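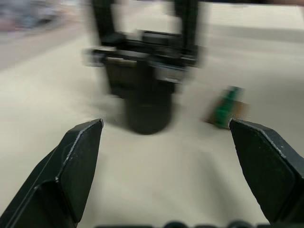
**What is rumination in psychology?**

Rumination is the habit of going over the same distressing thought, event or feeling again and again without reaching a decision or a plan. It is a pattern of thinking and is not a diagnosis. It often appears alongside depression, anxiety and poor sleep.

## Term

The word comes from the Latin for chewing over, as cattle do with cud. Everyday English has "brooding," "stewing" and "dwelling on it," all of which cover much the same ground. Some writers keep *brooding* for the passive, gloomy form and use *reflection* for a calmer effort to understand a problem. Rumination is usually told apart from worry by its direction in time: worry looks ahead to what might happen, while rumination mostly looks back.

In medicine the same word also names an eating disorder in which food is brought back up after a meal. The two are unrelated.

## Common features

Ruminating thoughts tend to be abstract. They take the form of "why" questions ("Why do I always end up like this?") more often than "how" questions. Many people report that episodes begin during idle time, such as a commute or the hour before sleep, and that they notice the episode only after it has been going on for a while. Trying to push the thought away can make it return more often. 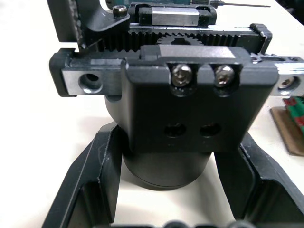 ## The Nollomdale survey

A survey of adults in Nollomdale, led by the psychologist Charito Panganiban, collected answers from 2,662 residents. Each was asked to recall the longest spell of rumination in the past month and what had set it off. Arguments with a relative were the most frequent trigger, followed by mistakes at work. In the follow-up, 72 of the residents kept a diary for 21 days, writing in it each evening. Panganiban cautioned that people who agree to keep a diary may already pay more attention to their thoughts than others do.

The diary sheets used a scale from 1 to 5, where 5 meant that the thought had interfered with ordinary tasks. A shorter version of the sheet was later used in Bogale.

## Management

Several approaches are in use. Cognitive behavioral therapy teaches people to spot the start of an episode and turn the question into something concrete. Mindfulness training has them notice the thought without following it.

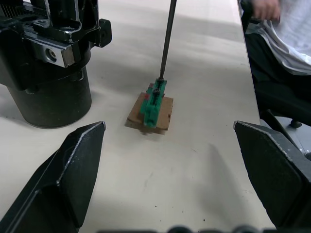 Other methods are simpler and can be tried without a therapist. A person may set aside a fixed period in the afternoon for going over problems and put off any that come up outside it. Physical activity or a conversation on another subject can also break up an episode, although the effect may be short. Long phone calls that return to the same complaint are sometimes called co-rumination, and can leave both people feeling worse.

## See also

- Worry
- Intrusive thought
- Self-criticism
- Insomnia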